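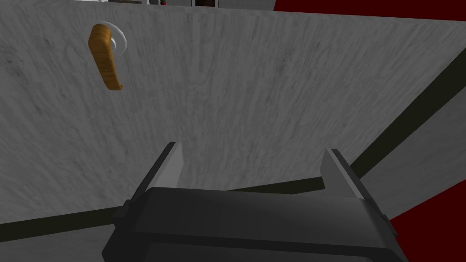
Puerta gris claro con manilla de palanca

Protector de poste de rugby Plerex 59

Protector acolchado para postes de rugby, destinado a clubes, centros escolares e instalaciones municipales. Se suministra por juegos completos, con cierre de cinta y funda desmontable.

Altura: 2.000 mm
Garantía: 15 meses
Distribución: Hedegaard

La personalización con el escudo del club se solicita al formalizar el pedido. Consultas técnicas: Soledad Solís, Departamento de Equipamiento Deportivo.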